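**Tonero opens its gripper comparison bench to outside teams this August**

Tonero, the small workshop that has spent the past two years putting robot hands through ordinary household chores, is pleased to announce that its comparison bench will be open to visiting teams beginning in August. Any group building fingers, wrists, cameras or controllers is warmly invited to bring its hardware along, run it through the same set of tabletop tasks as everyone else, and go home with the full results, good and bad.

The bench grew out of a simple frustration. When founder Lộc Đinh was choosing fingers for a table-setting project, every supplier had a lovely video and no two of them had picked up the same thing. "I had one clip of a tomato and one clip of a wrench, and I was supposed to decide between them," Đinh said. "So we bought a tray, some plates and some forks, and we started keeping score ourselves."

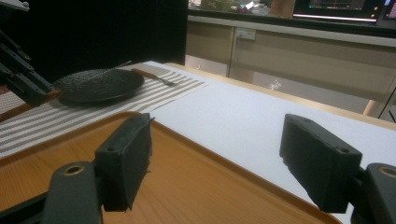
The first full round compared two finger sets, the Rutska pad and the Tenau pad, over 300 attempts each on a list of 26 household tasks. Setting and clearing a table took up the largest share of the work, and it was also where the team learned the most. A wooden serving tray with a raised rim gives wide, flat black fingers an edge to work with, while a fork lying on a striped runner sits very low and asks for a much more careful approach. Round plates fell somewhere in between, and the team had some lively discussions over lunch about what should count as a clean lift.

In that round the Rutska pad completed 80 percent of its attempts. The Tenau pad finished a little behind overall but did noticeably better on thin utensils, and the workshop is happy to recommend either one depending on what you plan to pick up.

"People always ask me which one won, and I always end up talking for ten minutes," said Kha Phí, who runs the daily sessions. "Tell me what's on your table and I can give you a much shorter answer!"

Visiting teams will work with Phí and with controls engineer Irfan Krishnan, who will help fit each set of fingers to the workshop's hand-held and mounted grippers. Teams that would like to compare controllers or camera positions can keep the fingers the same throughout and change only the part they care about. Bring spare screws if your mounts use an unusual size, and please send drawings ahead of your visit so that adapters can be ready when you get here.

Sessions run on Tuesday mornings beginning at 9:00, with one team on the bench at a time. There is no fee for student groups. Requests should include a short note on the hardware, the weight of each finger and any objects the team would especially like to see added to the list.

Press questions and visit requests may be directed to Kojo Ankrah at the Tonero front office.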